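Section 2: Setting up the shelf corner

If you've made it through Section 1, your panels are up and the Okora paper is on the walls, so the hard part is behind you. I'm going to walk you through dressing the corner now, in the order I do it at my own place. It took me 17 tries to land on an order that doesn't end with me reaching over a glass to get at something behind it. Feel free to shuffle things later, but do it my way once first!

Before you start

You'll want the following within reach:

- the metal corner trim and the base strip (both come in the flat Skomenia bag)
- a soft dry cloth, plus a second one that's a little damp
- your wire rack and its base coaster
- the clock and a battery for it
- whatever cups, glasses and coasters you're putting out

Note: I use the Jorker adhesive pads under the strips. The pack has way more than you need for one corner, so don't get generous with them. Two short pieces per strip is plenty.

2.1 Fit the trim

1. Wipe the wall edges with the dry cloth. Floral paper hides dust really well, and the pads hate dust.
2. Press the corner trim into the join between the two walls, starting at the bottom and working up. Go slow. If it's crooked at the bottom it will be very crooked by the top (ask me how I know).
3. Lay the base strip where the wall meets the marble surface. Slide it all the way into the corner before you push down.
4. Leave both alone overnight.

Caution: Don't rub the paper with the damp cloth. The ribbons and bows are the first thing people want to touch up, and a wet smear across a big blue bow is there for good. Damp cloth is for the marble only.

2.2 Place the rack

5. Wipe down the marble-pattern surface and let it dry.
6. Put the dark coaster down first, a good hand's width from the side wall. Mine is the round black one with gold veins and a gold rim, and it makes a nice landing spot for gold wire.
7. Stand the rack so its base sits on the coaster. Give it a tiny nudge. If it rocks, turn it a little and try again - the zigzag part can throw the balance off on some of these.
8. Turn the little teddy bear whichever way you like. I've changed my mind on this more than on any other step.

Note: The Najafi leaflet says to keep the rack under 200 grams of load. I hang next to nothing on mine and just enjoy the loops.

2.3 Set the clock

9. Put the battery in before the clock goes anywhere near the corner. The first time around I did it in place, the alarm went off in my hands, and I nearly took out everything on the shelf.
10. Set the time, then switch the alarm off unless you really do want twin bells at 6 a.m.
11. Stand the clock close to the back wall, with room on both sides for your fingers. A dark color like teal is great here because the wallpaper is so busy and pale.

2.4 Glasses, cups and coasters

12. Stemmed glasses go in by the rack. You can stand them up, or do what I do with my light blue one and lay it on its side with the foot toward the side wall. If you lay it down, check that it won't roll. A dab of clear putty helps.
13. Set your light coaster over on the right. It doesn't have to match the black one. I like a patterned one in tans and oranges, which warms up all that blue.
14. Bring in the bright cups last: pink first, then green and red nearer the front. I keep the brightest stuff away from the wallpaper flowers, or the whole corner starts shouting at once.

Caution: Nothing hot straight on the marble pattern, please. I can't speak for every finish out there, but mine has a faint ring from one mug of tea back in June, and no amount of scrubbing has shifted it.

2.5 If something looks off

The corner looks crowded. Take out one cup and leave it out for a day. You probably won't miss it.

The base strip lifts at the end. Peel it, clean off the old pad and use a fresh one. Replacement strips are part 483 if you've bent yours.

The rack leans. Nine times out of ten the base has crept partway off the coaster. Lift it (don't drag it, wire scratches!) and set it back down.

Everything drifts toward the front edge. That happens to me all the time, mostly from dusting. I go back to step 6 and reset from the rack outward, and it only takes a couple of minutes.

Once you're happy, take a quick snapshot on your phone before you clean for the first time. It makes putting things back so much easier. Section 3 covers lighting, and you'll want the clock in its final spot before you start on that.

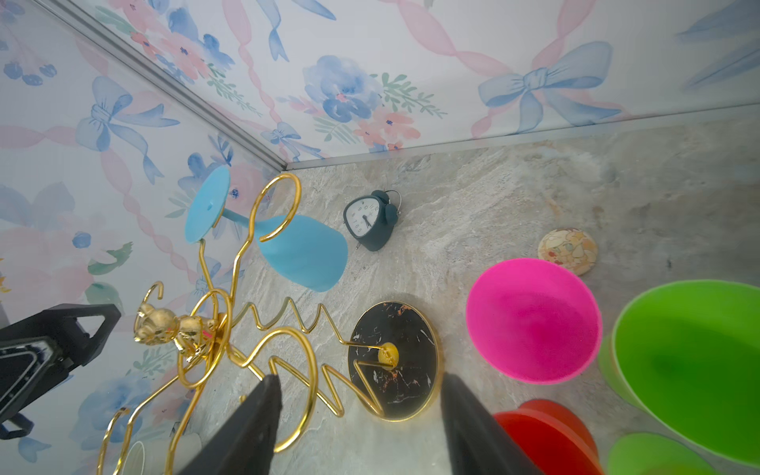
Fig. 2 - My corner, with the blue glass laid on its side above the rack and the clock to its right.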